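Plaltness Gretix: un medidor de consumo que sabe más de mi casa que yo

Compré el Gretix un martes, después de abrir una factura de la luz que parecía el presupuesto de un ayuntamiento pequeño. El aparato lo fabrica Plaltness, se monta en el cuadro eléctrico con dos pinzas y promete decir en qué se va cada vatio. Me costó 70 euros en oferta. El instalador me cobró algo más que eso por veinte minutos de trabajo y un suspiro delante de mi cuadro, que por lo visto es una pieza de época.

Lo uso desde febrero, así que ya puedo opinar con cierto rencor.

Instalación

El manual dice que cualquiera puede colocarlo. El mismo manual, dos páginas después, dice que debe hacerlo un profesional. Hice caso a la segunda página. Si tu cuadro es moderno y tiene sitio, las pinzas entran sin drama. En el mío hubo que mover un magnetotérmico, y la tapa cierra ahora con la alegría de una maleta en agosto.

La conexión al wifi es otra historia. Solo acepta la banda de 2,4, cosa que la caja menciona en una letra apta para microscopios. Tres intentos, un reinicio del router y arreglado. Desde entonces se ha desconectado una vez, tras un corte de luz, y volvió solo.

La aplicación

Se llama Scanlon, no sé por qué, y es lo mejor del conjunto. La pantalla principal enseña el consumo instantáneo con un número grande y una gráfica del día. Se entiende a la primera, que en este sector es casi una extravagancia. Los datos se refrescan cada 2 segundos y se pueden descargar en una hoja de cálculo, sin suscripción. Eso sí, guarda el detalle fino solo durante un mes; después te deja los totales por hora. Para comparar inviernos sirve. Para discutir con tu yo de hace medio año sobre quién dejó encendido el horno, no.

También calcula las emisiones de CO2 asociadas a tu consumo. Las presenta con un arbolito que se pone mustio cuando gastas mucho. No he encontrado en ninguna parte qué factor de emisión utiliza, ni si cambia según la hora. A las tres de la tarde de un día ventoso y a las nueve de la noche el arbolito reacciona exactamente igual, y eso, con la mezcla de generación que tenemos, es mucho suponer. Lo he desactivado. No necesito que me juzgue un bonsái.

Lo que descubrí

Mi casa gasta 321 vatios cuando no hay nadie haciendo nada. Lo vi de madrugada, en pijama, y estuve un rato mirando el número como quien mira una gotera. La culpa estaba repartida: un congelador viejo en el trastero, un deshumidificador que yo creía apagado, el equipo de música en espera y una bomba de recirculación de agua caliente que llevaba años dando vueltas día y noche para que el grifo del baño no me hiciera esperar.

La bomba tiene ahora un temporizador. El congelador sigue ahí, por motivos que incluyen croquetas.

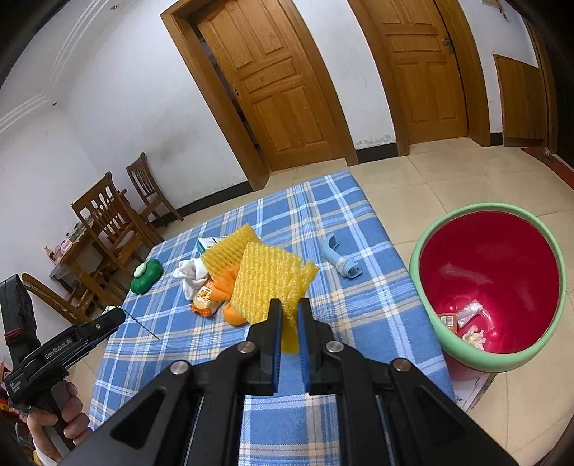 El reconocimiento automático de electrodomésticos, en cambio, es literatura fantástica. Según Plaltness, el sistema aprende solo a distinguir cada aparato. El mío ha aprendido que tengo una bomba de calor (tengo una caldera de gas) y dos lavavajillas (tengo uno, y con achaques). La lavadora la detecta bien casi siempre. Al termo eléctrico lo llama «vehículo», y confieso que la primera semana me hizo cierta ilusión. Se puede corregir a mano, pero hay que hacerlo aparato por aparato y a veces se le olvida.

Frente al Clorkanholm

Antes tuve un Clorkanholm, de los de enchufe, que mide un solo aparato cada vez. Es más barato y no exige abrir el cuadro -- para cazar un congelador tragón cumple de sobra. Lo que no ve es la bomba, el termo ni nada que vaya directo a la instalación, y en mi caso era ahí donde estaba el gasto. Si vives de alquiler, yo empezaría por ese.

¿Ahorra?

El aparato no ahorra nada. Te enseña el desastre y te deja a solas con él. La caja habla de recortes anuales que me parecen pensados para quien calienta la piscina con radiadores. Yo he bajado el consumo de fondo lo suficiente para notarlo en el recibo, casi todo gracias al temporizador de la bomba.

Le pongo un siete. Sería un ocho si explicaran de dónde sale la cifra del CO2, y las pinzas podrían traer un cable algo más largo.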